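Ravstead Workspace Improvement Grant
Interim progress report to the Kuvgate Fund
Prepared by the Premises and Facilities Team, Ravstead

1. Purpose of this report

This report sets out progress on the refurbishment of the table work area at Ravstead. It covers work completed up to the end of October and should be read alongside the original application. Spending to date, outstanding items and one request for approval are given in the later sections.

2. The work tables

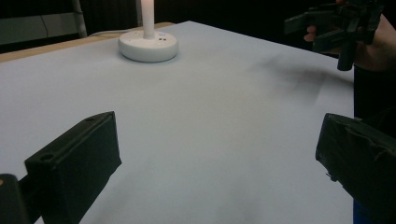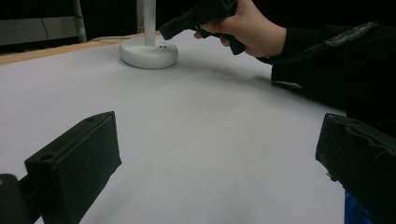

Table work area, Ravstead: white lamp on the covered table.

The application described two difficulties with the former arrangement. The bare table tops marked easily and showed uneven colour under the ceiling lights, and the lighting at table height was too weak for close handling work. Both have now been addressed at the first group of tables.

Each table in this group has been given a pale covering over its wooden top. The covering is inexpensive and can be replaced by staff without tools. Users report that small items are easier to find against it. It does crease with use, and in the first weeks it was being changed more often than the budget allowed for. The team has therefore agreed that a covering should stay in place until it is torn or stained, and that light creasing is acceptable.

A white lamp with a weighted base has been supplied for each table. The lamp was chosen over a clamped model so that it could be moved or taken away when the full surface is needed. Users have asked for the lamp to be kept towards the back, leaving the front of the table clear, and this is now the standard layout.

3. Supply and delivery

Lamps were ordered from Leemans and arrived in 3 deliveries. One delivery was short and the balance was sent on without further charge. The covering material is supplied by Flasimen in rolls and is held in the ground floor store. A total of 20 lamps have been received, tested and entered in the equipment register.

4. Expenditure

Spending on lamps to date is £933. Spending on covering material is £597, which is above the profile for this stage owing to the early replacement rate described in section 2. No other cost has been charged to the grant in this period. Staff time for fitting has been met by Ravstead as agreed.

5. Matters outstanding

Lamp cables at the second group of tables have still to be routed away from the walkway. The work requires an additional socket on the rear wall, and a quotation has been requested.

Written guidance for users is in draft. It covers changing the table covering, the position of the lamp and switching off at the end of the day. A copy will be displayed in the work area once approved.

Two tables in the second group were found to be uneven. They have been withdrawn until their feet can be adjusted.

6. Request to the Fund

Approval is sought to move the unspent signage allowance to the covering materials line. The total grant would not change. The signs originally proposed are no longer required, as the work area will be marked on the existing building plan in the entrance hall.

7. Next period

The team expects to complete the second group of tables, issue the user guidance and carry out a short survey of those who use the area regularly. Survey results will be included in the final report, together with a full statement of expenditure and copies of supplier invoices.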